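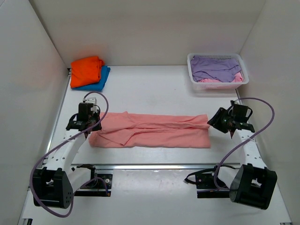
Bendito sea el fallo silencioso

Llevo años defendiendo que doblar ropa es el problema más bonito de la robótica, y lo sigo pensando después de la avería de noviembre. ¡Más todavía! Una pieza metálica está donde la dejaste y tiene la forma que tenía. Una tela cambia de forma en cuanto la tocas, se esconde debajo de sí misma, hace un pico donde no lo esperabas y te obliga a usar dos brazos que se pongan de acuerdo.

De ese ponerse de acuerdo quiero hablar, porque ahí estuvo el fallo. En la célula de Altier los dos brazos sujetaban una prenda por los extremos y la estiraban antes del primer pliegue. El programa daba el estirado por bueno cuando las dos pinzas llegaban a su posición. Y llegaban siempre. Durante 17 días el registro salió limpio, sin una sola alarma, mientras la pinza izquierda cerraba con menos fuerza de la debida y la tela se le escurría. El brazo terminaba su recorrido tan contento con la prenda medio suelta, y el sistema apuntaba un éxito.

La causa era un cable. El que va a la pinza rozaba con el codo en cada giro, el conductor se había ido abriendo por dentro y la señal de cierre llegaba a ratos. Lo cambiamos en una tarde y nos sobró tiempo para merendar. Encontrarlo nos había costado 9 sesiones, casi todas dedicadas a sospechar de la visión (siempre se sospecha de la visión, pobre).

Mi opinión, que en Jindent ya conocen de sobra porque la repito en cada reunión, es que un robot que maneja tela tiene que comprobar lo que le ha pasado a la tela. La posición de la pinza dice dónde está la pinza y poco más. Ndlovu, el paquete de supervisión que usamos ahora, mira la tensión entre las dos manos durante el estirado y detiene el ciclo si cae de golpe. Nos ha subido las paradas una barbaridad y estoy encantado con cada una de ellas: una parada es información, y encima llega con su hora puesta.

También me parece un asunto de seguridad, aunque se hable de camisetas. Una pinza que no sabe si tiene algo agarrado es un peligro en cuanto alguien mete la mano para recolocar una prenda, y ese gesto lo hacemos todos, por mucho cartel que haya. En Sarngate me discutieron esto con el argumento de que sus brazos son ligeros y van despacio. Vale, pero la costumbre de fiarse del registro se aprende en la máquina pequeña y luego se lleva a la grande.

Así que pido dos cosas a quien esté montando una célula parecida. La primera, que trate los cables móviles como piezas de desgaste, con su fecha de cambio y su bucle holgado, revisado con el brazo en las posturas extremas. La segunda, que provoque fallos a propósito: sueltas un extremo de la tela a mitad del ciclo y miras qué dice el programa. Nosotros lo hacemos ahora cada 80 ciclos y es, con diferencia, mi rato preferido de la jornada.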